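Senior pet clinics move to Friday mornings at Gedstead

From March, our clinics for older dogs and cats at the Gedstead surgery will run on Friday mornings, starting at 9 am. Appointments are 20 minutes and can be booked at the front desk or by phone. Pets already booked for an afternoon will be offered a new time, so there is no need to ring us.
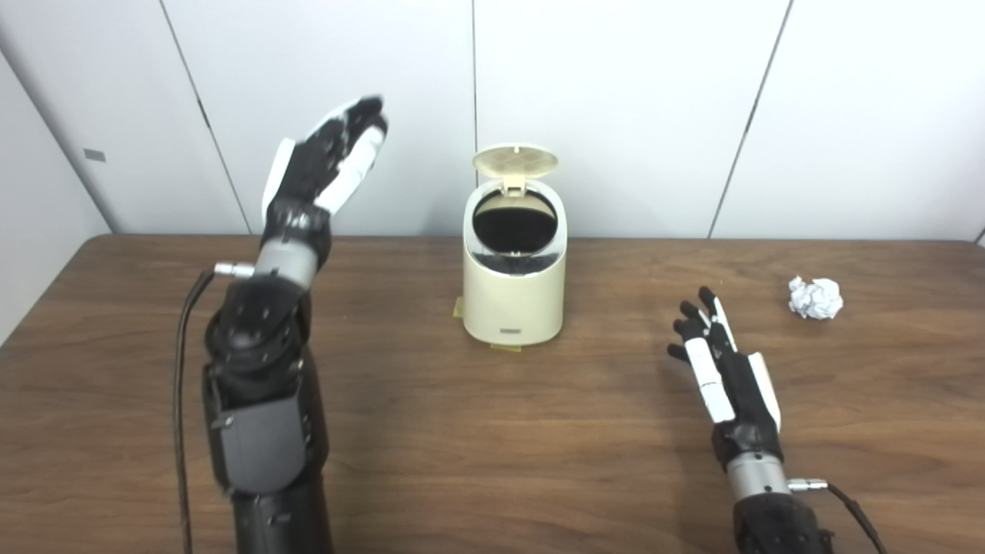 Kidney and thyroid trouble often shows up first as a change in drinking, eating or weight. Please write down anything you have noticed in the past month and bring it with you. Let us know as well if your pet raids the rubbish at home. A small bin like the cream one on the table is easy for a cat to knock over, and scraps, string and cooked bones are behind a good share of the upset stomachs we treat. Tell us about any treats too, including the ones the neighbours hand over the fence.

Cats should come in a carrier with a towel from home. Dogs need a lead, even the quiet ones. If you can, bring a fresh urine sample in a clean jar, collected that morning. Keep it in the fridge until you leave.

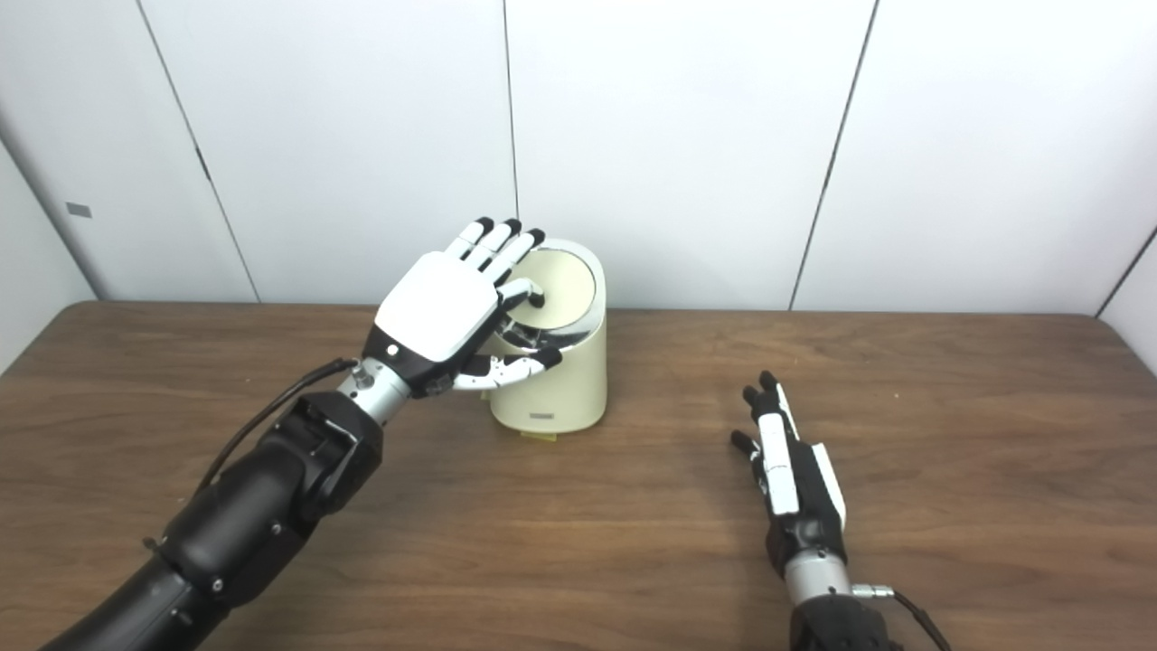
One reader wrote to ask whether her 14-year-old cat really needs a blood test every year when he seems perfectly well. She said he hates the car and she would sooner leave him be. We would still suggest it at his age, but it can be done at the same visit as his vaccination so he only travels once. Our Morikawa branch also does home visits for cats that don't cope with the trip.

The clinic fee is $32 and covers the weigh-in, a dental check and a blood pressure reading. Blood and urine tests are charged separately.

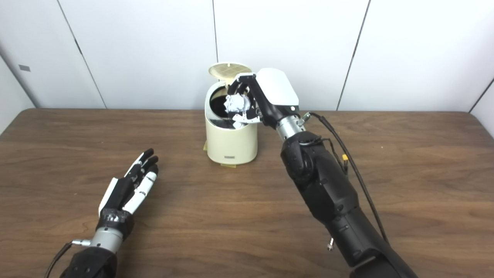 Payment is due on the day. If you have insurance, bring your policy number and we will send the claim for you. Parking is behind the building off Drokel Street, with 2-hour spaces out front.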